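Ginger compress for a stiff lower back

Quick write up as I keep getting asked at the Dandside drop-in. Old kitchen remedy, warming, good for the dull cold sort of ache that's worse in damp weather. Not for hot, red, swollen backs. Not for a fever either. If the pain shoots down the leg, or you've gone numb anywhere, leave all this and ring the doctor.

Don't use it if pregnant, over broken skin, on small children, or on anyone who can't feel heat properly (diabetics with numb patches, take note).

What you need

Fresh ginger, a piece as long as your thumb and fatter if you can get it
400 ml water
Small pan with a lid
Fine grater
Muslin square or a clean hanky
4 cotton cloths, thin ones, flannels are too thick
A dry towel for the top
Something old to lie on, ginger water stains

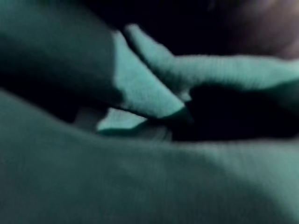

Teal fabric, soft folds.

Powdered ginger will do at a pinch. Two level teaspoons, no more. It goes claggy and it's fiercer on the skin than fresh, so patch test is a must.

Patch test first

Inside of the elbow. Dab of the ginger water, cooled, leave it while you have a cup of tea. Slight pinkness is fine. Itching, bumps, stinging that builds: wash off, don't go on. Do this the day before if your skin is at all touchy.

Making the ginger water

1. Wash the ginger, don't bother peeling. Grate it in small circles so you don't get long hairs.

2. Tie the gratings up in the muslin. Loose, it needs room.

3. Heat the water till it steams and small bubbles come up round the edge. Then off the heat. Don't boil it with the ginger in, my teacher was very strict on this and the smell does go flat.

4. Squeeze the bundle into the pan, drop it in, lid on. Leave 6 minutes. Colour should be pale straw.
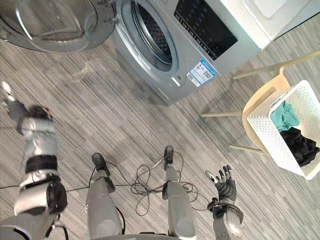 Washing machine, door open, control panel to the right.

Putting it on

5. Get settled first. Face down, pillow under the tummy, bladder emptied, phone out of reach. Room warm. No draughts on the back, shut the window.

6. Fold a cloth lengthways, hold both ends, dip the middle. Wring it hard. Dripping cloths are how people get scalded.

7. Test on your own wrist, then theirs. Should be properly warm and no hotter than a bath you'd get straight into. Any doubt, wait.

8. Lay it across from hip to hip, just above the bones. Second cloth on top the same way. Dry towel over the lot, tuck the sides in.

9. Change the cloths when they feel cool. Slide the new one on as the old one comes off so the skin isnt left bare. Warm the pan again gently if you need to.

10. Stop when the skin is an even pink, or after 4 changes, whichever is first. Stop straight away if it prickles or they feel faint.

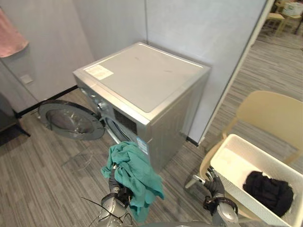
Afterwards

Pat dry, don't rub. Vest on, or a wool wrap if you have one. I like the Tapia sort with ties, the velcro ones ride up. Lie there a bit longer. Nothing cold to drink and no cold floor under bare feet for the rest of the evening, that's the traditonal advice and I stick to it.

Best time is before bed. Once a day is plenty, then have a couple of days off.

Rinse the cloths while they're still damp, then a hot wash on their own. No softener, it stops them soaking up the water. Ginger water doesn't keep. Tip it out, or put it in the foot bath.

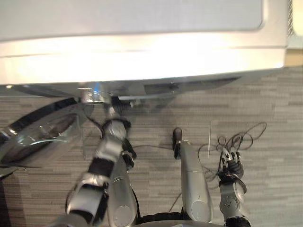 Round glass door hanging open over a patterned floor.

Things that go wrong

Smells weak: old ginger. If it's wrinkled or stringy, use it for soup.

Cloths cool too fast: too thin on top. Add a second towel.

Skin red next morning: too hot or too long. Leave it alone till it's gone back to normal. Plain water only.

No change after a week of on and off: get the back looked at by somebody.

Bruline do a ready-made ginger patch and so do Fako. Tried both. Handy for travelling, the Fako one comes off easier, but not on hairy backs!

Shoulder version to follow, same water, smaller cloths.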